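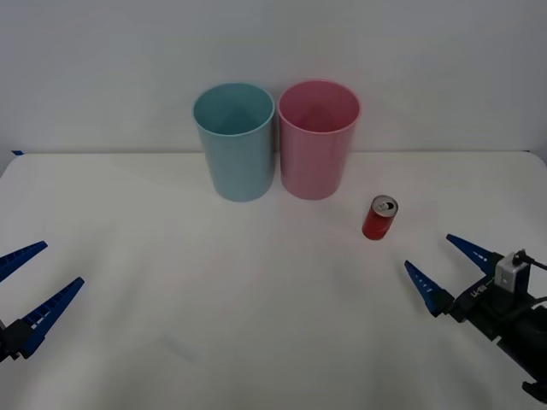

Octavian Toma

Read the Clunon half-year filing so you can skip it. Short thread on the subscription numbers, mostly the churn table in note 5. 1/

Headline figure is digital subscribers up 32 percent. Correct as stated. The definition of "subscriber" changed in the same period and now includes anyone on a trial, paid or unpaid, who has a card on file. 2/

Under the old definition a trial account counted after 90 days. Under the new one it counts on day one. The prior-year column was not restated, so the two columns measure different things. The footnote says this in one sentence. 3/

Revenue per subscriber is down. Management puts that down to "promotional mix." Some of it will be promotions. Some of it is arithmetic, as trial accounts go in the denominator and bring in little or no revenue. The filing gives no split. 4/

Churn is the part worth your time. They report it monthly, on paid accounts only. So trials count toward the subscriber total, but a trial that lapses never shows up as churn. It leaves through a line called "other movements." 5/

"Other movements" had no commentary last year. This year it is the largest line in the table after gross additions, and it still has no commentary. 6/

Print: the Daly titles are now 57 percent of group revenue. Cover price went up again in November. Circulation volume is no longer disclosed by title, only for the group, so you can't separate price from volume. 7/

Advertising is flat, with one caveat - the Bresurska events business moved into the advertising segment during the half. Take events out and I would expect a decline, but there is no pro forma and I won't guess at a number. 8/

Deirdre Phelan asked about this on the call. The answer was that segments "reflect how we run the business." Kurniawati Ong followed up on whether the old basis would be published once for comparison. They will "take it away." 9/

Cash flow is cleaner. Deferred income rose, which fits with more annual plans being sold up front. That is a real positive and it got less space in the release than the app redesign. 10/

What I want from the full-year report: trial and paid accounts on separate lines, prior year restated, events shown on its own. Tandano publishes all of that on one page. 11/

Correction to 7: the cover price rise applies to the weekend editions only. Thanks to Eoin Ó Ceallaigh for catching it. 12/12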